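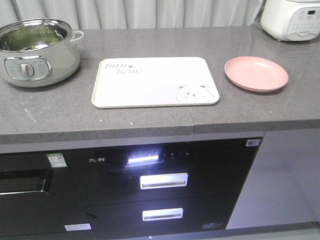 ## Kitchen bench station: equipment and spending to Jul 22, 2020

Prepared by Haf Hopkin for Gwilym Meredith, Grameo

The bench layout for the serving tasks is settled. We are working with a green electric pot on the left, a white tray in the centre and a pink plate to the right of it, with the rice cooker at the back against the curtain. The kitchenware came to $657, paid from the consumables line. Nothing further is needed there this year.

### Arm and gripper

We have two quotes for the arm. Clilletti is the cheaper, but its price leaves out the controller and freight. Broretti includes both and adds a spare set of fingers. Once the missing items are added to the Clilletti quote, the gap is $300 in Broretti's favour. Delivery is 11 weeks from Broretti and 7 from Clilletti.

Huw Ruddock prefers Broretti for the local servicing. I agree, and the longer wait doesn't hurt us if the order goes in this month.

### Mounting

The counter is stone and has a seam running through it to the right of centre, near the front corner of the tray. Elba Cisternas doesn't want a clamp load near the join. She has drawn up a free-standing pedestal instead, which would also keep the built-in appliances below the bench usable. The drawers need room to open, so the pedestal has to sit off to one side. We haven't costed the steel yet.

### Software

The Wan licence is paid up until January. Elis Cadwaladr has asked for a second seat so that task programming and log review can go on at the same time. I've left it out of this request. It can wait for the renewal.

### Decisions needed

- Approval to order the Broretti arm.
- Permission to move the unspent travel money into equipment to cover the pedestal.
- A name at your end for the freight insurance forms.

Elba will send the pedestal costing separately when the fabricator gets back to her.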